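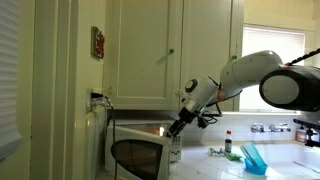

Issue 100, page 3

Lunch at your desk, or lunch at a table?

In January we asked the readers of this newsletter how they eat in the middle of a working day. We received nearly 200 answers, which is more than we received for any other question we have printed. Many of you wrote long letters. One reader from Braltar sent us four pages, and the last page was a recipe for lentils with vinegar.

Most of the people who answered eat at the place where they work, and they bring the food from home. This was the same in Endstead and in Braltar. In Gape it is different, I think for the reason that the market hall is close to the offices and a bowl of soup there is still cheap. Several readers from Gape told me that they would never carry food in a box on the bus, and one of them used quite strong words.

The second thing I learned is that people do not agree on what a lunch break is for. Some readers want to sit with others and talk. Other readers have been talking since early morning and they want twenty quiet minutes with a newspaper. Both wishes are reasonable, but they are difficult to satisfy in one small room. A reader who works at Gititz wrote that in her office they have a simple agreement: the long table is for talking and the two seats by the window are for silence. It was never written on paper and it has worked for years.

Then there is the matter of smell. I did not ask about it, and still it came in letter after letter. Fish was the most common complaint, then boiled eggs, then popcorn that somebody forgot. I must say that I am on the side of the fish. Where I grew up we ate it at noon, and it would be a strange day without it. But I understand that the others have to breathe the same air until evening, so now I eat my fish cold, with pickled onion and dark bread, and I have had no complaints.

For those who heat their food, readers sent in some good advice. Put a spoon of water on rice before you warm it. Spread the food toward the edge of the plate and leave a hole in the middle. Cover soup, always. Stop halfway and stir, even when you are in a hurry. Potatoes should be cut small. Pasta with cream is better eaten cold, or left at home.

Money was also mentioned. One household in Endstead kept all the receipts for a year and found that lunches bought outside had cost them 3,495. They have not stopped buying lunch completely — they still go out when there is a birthday — but on the other days they cook a bigger pot in the evening and take what remains. They say the hardest part was to find boxes with lids that close. I can confirm this. In my cupboard I have many boxes and many lids, and they belong to different families.

A few of you asked for recipes that need no heating at all. We will print three in the next issue: the lentils from Braltar, a bean salad with roasted peppers, and a potato omelet that is good on the second day. If you have another one, please send it to the usual address, and please write the quantities. "A little" is not enough for the people who cook from our page.

Corrections. In the last issue we wrote that the market hall in Gape closes at two. It closes at three, and the soup stand is often finished before that.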